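Clubs > Skamis Robotics > Meetings > Minutes
Search this site Go

Minutes, Skamis Robotics Club, Mon 9 September
Chair: Evaristo Tlapale. Notes: Edem Atinga.

1. Previous minutes
Approved with one correction: the spare battery is assigned to the Drorkach arm, not to the cart.

2. Dataset status
E. Atinga reported 1,753 accepted episodes in the cloth handling set. The target for the Vanhove student challenge remains 3,000, due in March. Episodes with a tracking dropout longer than 6 frames are still rejected by the import script. E. Tlapale asked that rejected files be kept on the second drive until the script has been checked against the new firmware.

3. Two-gripper cloth task
Current work uses two hand-held grippers on patterned fabric. Fast sweeps of the cloth smear the print into streaks in the wrist view, while the fingers stay comparatively sharp. Discussion of whether to drop these segments or keep them with a blur tag. Agreed to keep and tag — the policy will meet the same motion at run time. Operators continue to wear white gloves.
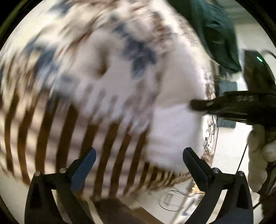 4. Training run
The Flurnitari baseline finished on the school workstation. Validation loss flattened early. The next run will use a shorter action horizon and the same image size. No change to the learning rate until the two runs have been compared.

5. Hardware
Finger pads: replacement set ordered. Cable routing on both grippers to be reviewed before the next session — strain relief at the connector is inadequate. Screw torque to be entered in the build log.

6. Actions
E. Atinga: add blur tag to the import script; rerun on all accepted episodes.
E. Tlapale: strain relief drawings, 2 variants; register the team with Vanhove.

Meeting closed 5:40 p.m.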